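Equipment planning meeting, Stunddale workshop, November 2018

Minutes typed up by me, Vy Triệu, so grumble at me if I've got your bit wrong.

We started late because the heating was off again, and then went straight to the arm budget. What's left in the pot is 1,000 pounds until March, and everyone had a different idea of how to spend it (no surprise there!). I read out the two quotes. Naltard want 700 for a proper two-finger gripper with its own controller, delivery included. Warura will do us a box of plain rods and collars for 60, but we'd have to do the fitting ourselves.

I said I'd be quite happy to stay with a rod for the pushing jobs. We've got the board bolted down, we've got the plastic shapes, and a straight finger next to a bunch of blocks is most of what the pushing work needs. Picking things up is another matter, and I do see that we can't put it off for ever.

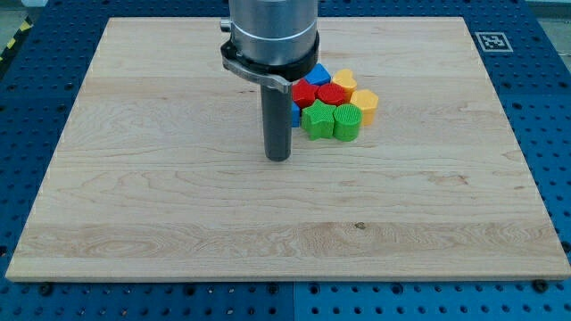 Volodymyr Moroz thought we were looking at the wrong end of the list. A gripper is no good, he said, if the spare cables run out in the same month, and he'd sooner see 50 put by for those before anybody signs for anything. He also wanted to know whether the Naltard price covers the second year of support. I didn't know, so I'm to ring them.

A fair bit of chat after that about Niazi, who've offered to lend us a gripper on trial. I'm keen! Volodymyr less so, as the paperwork for the last loan took him over a month and he still hasn't had the form back.

Agreed: order the Warura box now, and put Volodymyr's 50 aside for cables. The Naltard gripper stays on the list until I've had an answer about support. I'll write to Niazi as well and ask what a loan would involve.

More shapes: put off. We all like the idea but the cupboard is full, and the shelves have to be sorted first.

Next meeting same place, once I've heard from Naltard. Please bring your own mugs.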